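Skanance Home Forum > Kitchen Talk > Bread and lunches

Freezing sandwich bread: sliced or whole loaf?
Views: 2874

crumbtrail
OK, I need opinions because my household is split and I'm tired of being the tie breaker. I bake a whole-grain loaf most weekends now that the weather has turned (November does this to me, every single year) and we can't get through it before it goes dry. So it has to go in the freezer. The question is how.

My way is to let it cool all the way, slice the whole thing, lay the slices out flat to firm up, then bag them. The other way, which I keep hearing about from across the dinner table, is to cut the loaf in half and freeze the halves whole, then pull one out the night before. Supposedly it tastes fresher. I think it tastes like bread that sat on a counter overnight – what do I know.

The recipe is nothing fancy. 500 grams of flour, a bit more than half of it whole wheat, the rest bread flour from the Nair mill store, plus honey, salt, yeast, and whatever seeds are rattling around in the jar. I bake it in a regular loaf pan. The crumb is pretty tight so it slices fine for lunches, and I'd like to keep it that way after it thaws.

For the laying-out step I like a tray, any kind of tray, as long as it goes in the freezer level and doesn't tip.
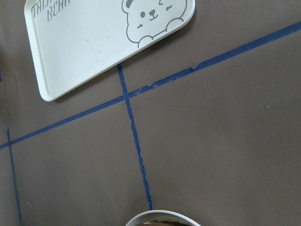
White tray with the bear line drawing. Only part of the lettering shows.

I put wax paper down first and leave a little gap between the slices. If they touch they weld together and then you're out there at six in the morning going at them with a butter knife, and I have the thumb scar to prove it.

So, slices or halves? And what do you all bag it in?

rye_not_me
Slices, every time, and I'm surprised there's even a debate! We have two kids who both take lunch and I would lose my mind if I had to plan ahead to the point of thawing half a loaf the night before. I forget to thaw chicken. I'm not going to remember bread.

Pull the slices, build the sandwich while they're still frozen, and by lunch it's soft. The frozen bread even helps with spreading peanut butter, no tearing. I do skip the tray though. I stick a strip of wax paper between every two slices and shove it all back in the bag in loaf shape. Takes up way less room.

oldstove
Going to be the grump here. Halves. A slice has two big cut faces and every one of those is a place for the freezer to suck moisture out. A half loaf has one cut face and crust everywhere else. I've done both for years and after two weeks there's no contest, the slices have that cardboard thing going on at the edges.

If you eat through a loaf in a week, fine, slice it, you won't notice. But people put bread in there and forget it.

crumbtrail
@oldstove that is pretty much word for word what I get told at home. Are you sure you don't live here?

I'll give you the two weeks part. I found a bag at the bottom of the chest freezer last spring that I'm guessing dated back to the previous fall and I wouldn't have fed it to a goose. But we usually turn it over faster than that.

@rye_not_me I like the wax paper idea. Do you reuse the strips or toss them?

rye_not_me
Toss. I tried saving them and they end up crumby and curled up in a drawer, and then I'm mad at the drawer.

latheandloaf
I sell at the farmers market in Plesow so I'll throw in my two cents, since customers ask me this constantly. I tell them slices for sandwich loaves and halves for the big round sourdoughs. A sandwich loaf has a soft crust that isn't protecting much of anything, so oldstove, I don't totally buy your crust argument there. On a hard-crusted round you're right.

What makes more of a difference than any of it is cooling. People bag it warm! All that steam turns to frost inside the bag and then you've got soggy bread with ice on it. Give it three hours at least, more if it's a dense loaf. I leave mine overnight under a towel.

The other thing is even slices. Uneven slices thaw uneven, and the thick end is still a brick at noon. If you're bad at slicing by eye (I was) put down some tape as a guide. I ran painter's tape along my prep table and lined the board up to it, and marked on the tape where the knife goes. It peels right off when you're done and leaves nothing behind. Mine's been down so long I should be embarrassed.

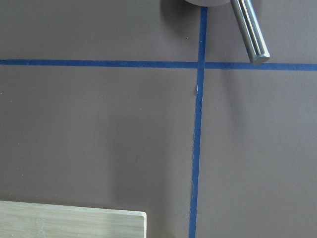
Blue painter's tape, one strip across and one down.

I mark mine at half an inch for regular lunches and a little more for anything that's getting grilled. You can go thinner but then whole grain starts to crumble on you.

oldstove
Tape on a prep table. I've now seen everything. Buy a slicing guide like a normal person.

latheandloaf
I bought one! It was bamboo, it had slots, the slots were wider than my knife, and every slice came out shaped like a doorstop. Tape costs next to nothing.

pantrymoth
Can we talk about bags for a second? The original question had bags in it and everybody ran right past it.

I used the plain store bags forever and got frost. Then I picked up the Droltex ones with the double zipper and they're better, but they're stiff when they're cold and I've split two at the corner. Now I double up, a cheap bag inside and the Droltex outside, and squeeze the air out with my forearm like I'm burping a baby. Not elegant. I get about a month out of sliced bread that way with no cardboard edges, oldstove.

I also write what's in it on the bag. I know, I know. But frozen banana bread and frozen whole wheat look the same through frost, and a turkey sandwich on banana bread is something my husband still brings up.

crumbtrail
Turkey on banana bread doesn't sound that bad to me??

OK so I did a trial. Same loaf, half of it sliced and half left whole, both double bagged like pantrymoth said, in for ten days. I let the half loaf thaw on the counter overnight and took the slices out in the morning. I cut the half into slices the same thickness so nobody at my table could cheat. I wanted to look at the bread by itself before anything went on it, so no butter and no toasting for the first round.

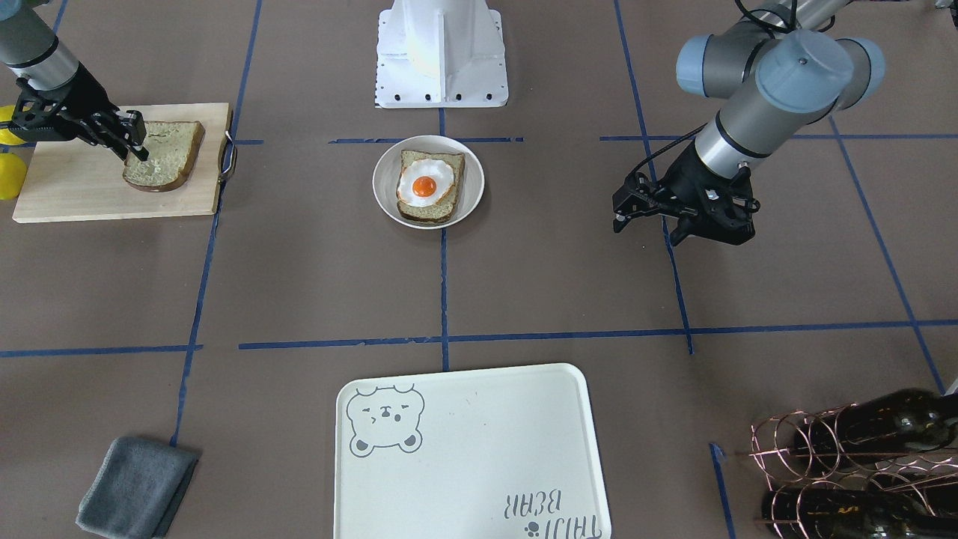
Whole-grain slice on the wooden board with the wire handle.

Results, for what they're worth. The half loaf was softer in the middle, I'll admit it. The slices were a tiny bit drier right at the crust and otherwise the same. My daughter couldn't tell. My other half claimed to be able to tell and then picked the wrong one when we switched the plates, so I'm calling it a draw and I'm going to keep slicing.

Toasted, there was no difference whatsoever.

oldstove
Ten days isn't two weeks.

crumbtrail
You're killing me.

rye_not_me
Put some back for oldstove and report in a month, lol.

Side question while we're on boards. What's everyone cutting on? I've had a plastic one forever and it's so chewed up that I'm sure I'm eating it. I'd like to go to wood but I'm scared of the upkeep. I live in an apartment that's up to 600 square feet if you count the closet, so it has to be one board that does everything, and it has to fit on a counter that already has a coffee maker and a toaster fighting over it.

latheandloaf
Wood, no question, and the upkeep is nothing. Mineral oil when it looks thirsty. Wash it, dry it, stand it on edge so air gets to both sides. Don't soak it and don't put it in the dishwasher, I've seen what that does and it isn't pretty.

If you only have room for one, I'd go longer than you think you need. A bread knife wants space to travel. A short board means the tip of the knife is scraping your counter at the end of every stroke, and the crumbs go straight on the floor.
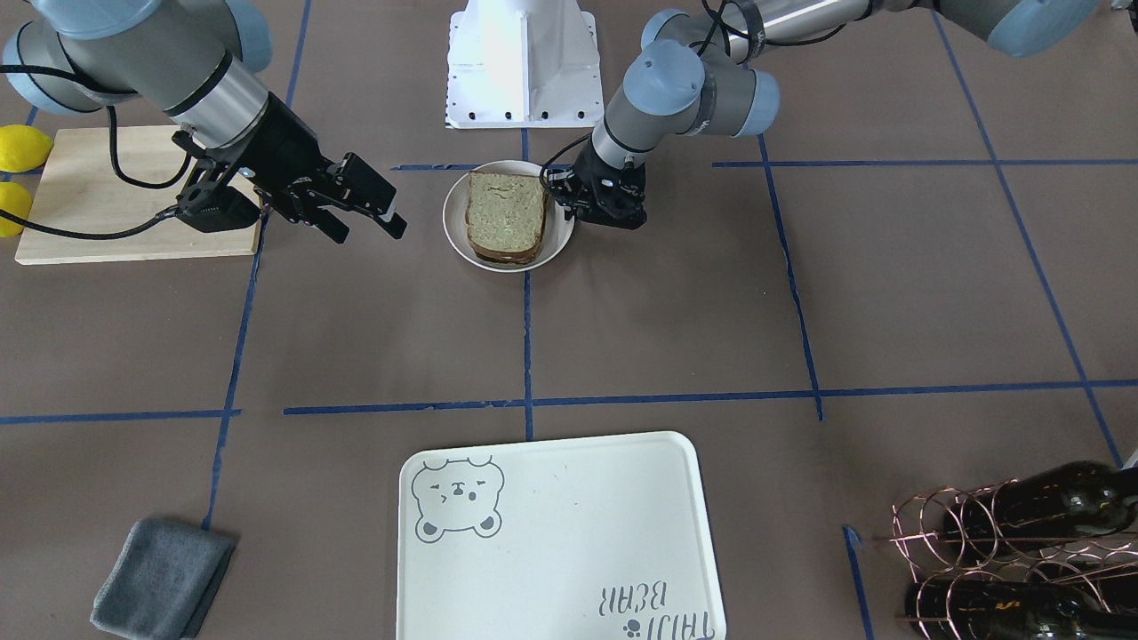 And get one light enough to pick up with one hand. I used to have a huge maple thing that I loved and never moved, so it never got washed properly underneath, and I'll spare you the rest. The one I use now lives next to the toaster and goes to the sink every night. For meat I keep a separate plastic one, small, and I replace it when it gets fuzzy. That could be yours, since you've got it already.

pantrymoth
Seconding the separate one for meat. Also onions. Bread picks up onion like you wouldn't believe and then it goes in the freezer and somehow gets stronger. We had a whole batch of French toast go wrong that way.

rye_not_me
OK, that settles it, I'm getting a wood one. I'll keep the plastic for chicken and onions.

oldstove
For once I agree with all of you. Wood for bread. Still halves though.

crumbtrail
Thanks everybody, this was more fun than I expected for a question about a freezer. I'm sticking with slices, adding the double bag, and I may try latheandloaf's tape on the counter if I can get it past the rest of the household. I left one half loaf in the back of the freezer and I'll post when we eat it.

Comments (3)

toastpoint
Found this while looking for how long to cool a loaf. I was bagging mine after an hour, so that explains the frost. Has anyone tried it with rolls? Mine are gone too fast to test.

wheatbelt_wanda
I use a bread box and no freezer, but I bake a smaller loaf twice a week. More dishes, no bags.

seedjar
Did crumbtrail ever come back about the half loaf?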